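This site uses cookies to keep you logged in and to remember your display settings. Accept / Manage preferences

Grorkport Forums > Manipulation > Calibration and Perception

Wrist camera exposure lock vs. auto: drift in hand-eye residuals

tessellate_k
Posting a result that I would like other people to try to break. We run an eye-in-hand setup with a small wide camera at the wrist, and for the last two calibration rounds we compared auto exposure against a locked exposure, with everything else held fixed. Same arm, same target board, same solver, same pose list.

The pose list has 40 poses. Each round captured 3,756 images in total, split evenly between the two exposure modes. Auto exposure gave a visibly wider spread in reprojection residuals, and the spread was not uniform over the pose list. It was concentrated in 7 poses. All of them come directly after a move in which the wrist rolls back and the camera points up past the target.

My reading is that the exposure loop reacts to the overhead light during the transit move, stops down, and has not recovered when the next capture fires. The target is then dim, the corner detector still returns corners, and the subpixel refinement is noisier than it should be. The detector does not flag any of this. It reports a full board.
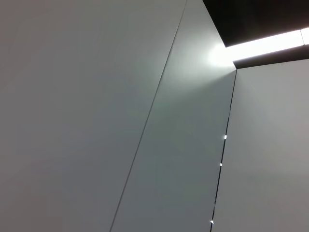

With exposure locked, the same poses fall back in line with the rest. I have not changed the settle time between moves, which is short. I know that is the obvious objection, so please read the next part before making it: a longer settle time would probably also fix it, but it costs cycle time on every pose, and the lock costs nothing after setup.

What I want to know is whether anybody has seen this on a camera with a faster exposure loop, and whether people log the exposure value per image. Ours was not logged until last week.

motor_hum
I'll make the objection anyway. If settle time would fix it, then your result is about settle time. Exposure lock hides it. The arm may also be ringing after a large wrist roll, and ringing would give you noisy corners in exactly the same poses, since those are your largest moves.

Did you check joint velocities at the capture timestamp?

tessellate_k
Yes. Joint velocity is below the controller's reporting threshold at capture for all poses in both modes. The arm motion is the same in both modes, so ringing should show up with the lock on too. It does not.

motor_hum
Below threshold on the joint encoders says little about the camera bracket. Brackets flex.

Your second point is better, but it has a hole. Auto exposure also changes the shutter time. If the loop goes long on a dark view, a vibrating bracket gives motion blur that a short locked shutter would not. So the vibration can be present in both modes and only visible in one.

tessellate_k
Agreed that this is a hole for a long shutter. My claim is that the shutter goes short in those poses, because the light is bright. Blur should then go down. The images from those poses are dark, which fits a short shutter or low gain and does not fit a long one.

I can't give you the shutter value for the old rounds because it was not logged. Mean gray level on the board is the only proxy I have, and it is low in all of the affected poses.

flatfield
We had something close to this at Damasceno on an inspection cell with plain gray walls. Two remarks.

First, plain walls make it worse. Many metering schemes use a weighted average over the view. With a textured background you get a mix of bright and dark and the average does not move much. With flat light gray panels and a strip light in view, the average goes high quickly and stays high until the camera has turned well away.

Second, check whether auto white balance is also on. A lot of cheap modules couple the two. White balance will not move your corners much if you convert to gray, but it will shift the channel weights, and if your detector runs on the green channel only you may see a small effect. On ours the same gray panel came out warm in one image and slightly green in the next, depending on how the camera was turned. It took a long time before anyone thought to look at it.

tessellate_k
White balance was on auto in both modes. I did not think to lock it. We convert to gray with standard weights. I will lock it for the next round, but in a separate run, so that only one thing changes at a time.

quietbus
Question from somebody who does not do hand-eye for a living. Why not mask the transit frames out of the metering? Or trigger a metering pass on the board and hold that value for the capture?

flatfield
That is a decent middle option. Meter on the board region at pose 1, hold for the full list. You get most of the benefit of a lock without having to pick a number by hand. The risk is that pose 1 is not representative, e.g. the board tilts toward the light in a later pose and clips.

motor_hum
Clipping is the real problem with any lock. A white square that blooms moves its edges outward. The corner of a checkerboard is fairly safe from that by symmetry, a circle grid less so. Which target?

tessellate_k
Checkerboard. Lock value was chosen so that the white squares stay under saturation in every pose. I checked the histograms by script.

motor_hum
Fine. Then I withdraw the clipping point, but I still think the title of this thread overstates it. You have shown that one camera with a slow exposure loop and a short settle gives bad corners after looking at a lamp. I would not call it drift. Drift is a change over time with conditions constant.

tessellate_k
Fair on the word. I can't edit the title after replies have been posted. Read it as "pose-dependent residuals."

orrery_bench
Different angle: reorder the pose list. If the effect comes from the preceding move, then a shuffled list should move the bad residuals to different poses. If it comes from the pose itself (bracket flex under gravity, lens, board angle) then they stay put. This costs one more round and it separates the two explanations without touching the camera or the settle time.

We did a version of this at Sotstead last October for a thermal problem. The bad poses stayed where they were, and that killed our favorite theory in an afternoon.

motor_hum
Do this. It is a better test than anything above, including mine. One caution: shuffling also changes which moves are large, so keep the joint travel per move in the log.

tessellate_k
Good, I will run it. Plan as it stands now:

Run A: original order, auto exposure, white balance locked.
Run B: shuffled order, auto exposure, white balance locked.
Run C: shuffled order, exposure locked, white balance locked.

Shutter, gain and joint travel logged per image in all three. If the residuals in run B follow the upward-looking moves, I keep my explanation. If they stay with the original poses, then motor_hum can have the bracket.

quietbus
Would it be worth adding one run with the strip light off?

tessellate_k
The cell is too dark for the board with it off, so the lock value would have to change. I could put a card over part of the strip. Maybe as a fourth run if A to C leave anything open.

flatfield
If you do, also log gain and shutter during the transit, and don't limit it to the captures. The recovery curve is the thing you want to see. Once you have it you can read the minimum settle time straight off the plot, and that would answer the first objection with a number.

tessellate_k
The driver only exposes those values on a delivered frame, so I would have to stream through the moves. Bandwidth is OK for one camera. I'll see what it does to the capture timing before I commit to it.

pell_mell
For what it's worth, the driver branch from the Prutdale package has a per-frame metadata topic with shutter and gain in it. The timestamps on it were off by one frame when I used it, so compare against the image header and don't trust the message order.

tessellate_k
Thanks, I did not know about that branch. The off-by-one would matter a lot here. Will check it on a blinking LED first.

Last updated: Apr 19, 2022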